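How a Wood Floor Is Made

Wood comes from trees, and the inside of a tree is full of water. A board cut from a fresh log will shrink as it dries. If it shrinks after it is nailed down, gaps open in the floor. For this reason the boards are dried first, in a heated room called a kiln.

After drying, each board is cut into planks. A plank is long and narrow. Along one side a machine cuts a thin ridge, called the tongue. Along the other side it cuts a slot, called the groove. The tongue of one plank slides into the groove of the next.

The lines in the wood are called grain. They follow the length of the trunk. A knot is a round mark where a branch once grew. Knots are harder than the wood near them.

Plank floors

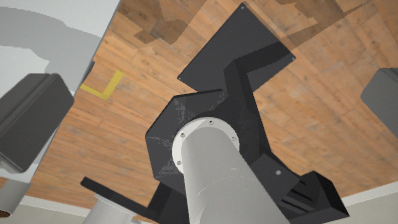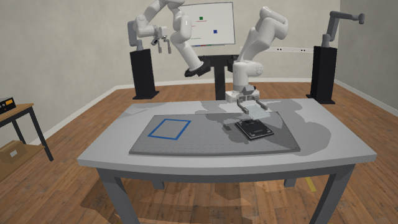
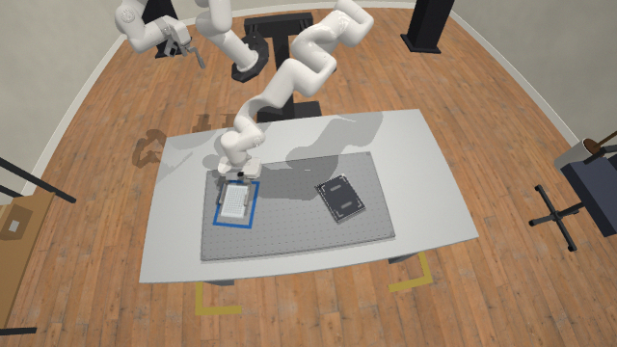
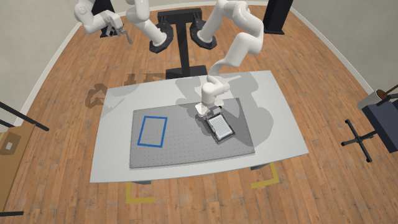 Wood keeps changing size after the floor is finished. In damp air it takes in water and gets wider. In dry air it gives up water and gets narrower. Planks change very little in length. Floor layers leave a small gap next to the wall so that the planks have room to swell. A strip of trim covers the gap.

The floor of the Anghel school gym uses 433 planks. The old floor had 233 wider ones. A wide plank swells more than a narrow one, so its gaps are larger in winter. The work was finished in October.

The end joints in two neighboring rows should not line up. If they do, the floor has a weak line across it. Layers start each row with a plank of a different length.

Words to know

Kiln: a heated room for drying wood.
Grain: the lines that run along a piece of wood.
Tongue: the ridge on the side of a plank.
Groove: the slot that the tongue fits into.

Last updated April 4, 2023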